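The summer I taught a robot about cups

2026-09-27

I spent most of July moving paper goods from one part of a table to another, for money. My relatives have stopped asking what I do, and I have stopped offering.

The short version is that you hold a gripper in each hand, you do an everyday chore with them, and the recordings go off to be turned into something a robot can learn from. The outfit I work for is called Laner. The project was called Karkmont, which sounds like a ski resort with a bad lift. My chore was cups. Take one off the stack, put it down, take another, put it next to the first, put them together again, clear the table, start over.

I had assumed the hard part would be the robot. The hard part is that I have been picking up cups since I was a toddler and had no idea how I do it. With fingers, you slide a thumb under the rim of the top one and give it a little wiggle, and your skin tells you when it has let go of its neighbor. With two plastic pads you get a squeeze and whatever comes up the handle. My first morning I crushed one, dropped the next, and lifted a third with its whole family still attached.

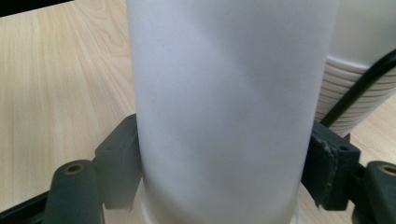 One cup in the pads, the rest of the stack behind it.

There is a house style to this. You approach slower than you want to. You stop for a beat before closing. You close until the cup is held and then you quit closing, even though every instinct you own says to give it one more for luck. That extra squeeze was my signature move for the first week, and the reviewer (we get notes back, unsigned, like parking tickets) wrote "overgrip" next to so many of my takes that I began to hear it in my sleep.

The other note I got was "hesitation." I would reach, change my mind about the angle, back off, and reach again. A person watching would never notice. A model trained on it will apparently pick up the dithering along with the cups, and somewhere down the line there will be a machine that pauses over a drink as if it has just remembered the stove. I find this a bit touching. The reviewer did not.

You do 20 takes and then get a break, and by take 20 your forearms have opinions. I tried holding the things like a hair dryer, then like a caulking gun, then with my elbows tucked in like a nervous waiter. Elbows in was best. I also learned to park my hands at the same starting height each time, then promptly learned that they didn't want that either, so now I vary it on purpose and feel like I'm getting away with something.
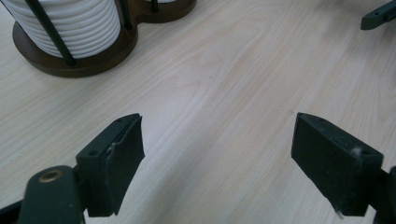 Pads open, holder off in the corner.

The opening and closing deserves its own paragraph, so fine. Open too wide and you knock over whatever you put down a moment ago. Open too little and you nudge the cup you're reaching for, which then wanders off and has to be chased. I spent one entire afternoon on how far to open. I went home and opened the fridge door with great care.

Before this I did a stretch of remote driving on a project called Fedov, where the arm was across the room and I steered it with a pair of handles. People ask which is better, or they would if people asked. With remote driving there is a small lag, and your hands learn to be polite about it. Everything takes forever, but whatever you record is something the arm can do, seeing as it just did it. Holding the grippers yourself is much faster and feels almost like having hands. The catch is that your wrists can get into places a robot's wrists might not, and I'd be pleased with some slick sideways move only to get it back marked "reach." I now move as though I were built by a careful committee.

Two hands on one small job is where it gets comic. Bring both grippers in on the same cup and they want to occupy the same patch of air. You have to decide who goes high and who goes low, and you have to decide before you start, or you get the little clack of plastic that means do it again.
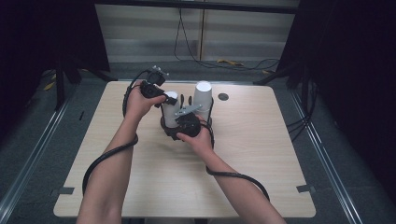
Do you have to throw out every take where something goes wrong?
Only the ones where you give up or knock into something hard. If you fumble and then recover cleanly, we keep it, and it gets tagged as a recovery.

I was glad to hear about the recoveries, given that they are most of my output. My final count for the project was 2558 takes, of which 2273 were accepted. I have decided to regard that as a good grade. The remainder live on a drive somewhere, a complete record of me versus stationery-grade paper.

Next up is folding, I'm told. Washcloths to begin with. I fold washcloths at home by pushing them into the cupboard and shutting the door, so I've started practicing in the evenings.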